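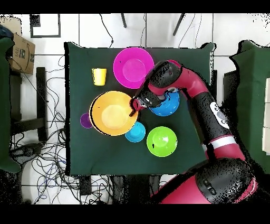

The Eynon cell, gripper at the rim of the orange-yellow bowl.

Progress report to Druteda, 3 October 2026
Prepared by Tamsin Kereama, Jornham workshop

We're really pleased with how the arm is running! The wrist got new bearings in June, and it has now done 2,975 picks on them with 3 stops – all of them a loose gripper cable, which we've since clamped at the elbow. Zero position gets checked every 90 picks, and the finger pads are wiped down at the same time.

The green cloth is staying. Bright bowls and cups stand out well on it, and setting up a new layout goes much faster now.

Next up are spare finger pads from Zinov ($167, within budget) and a proper tidy of the floor cables.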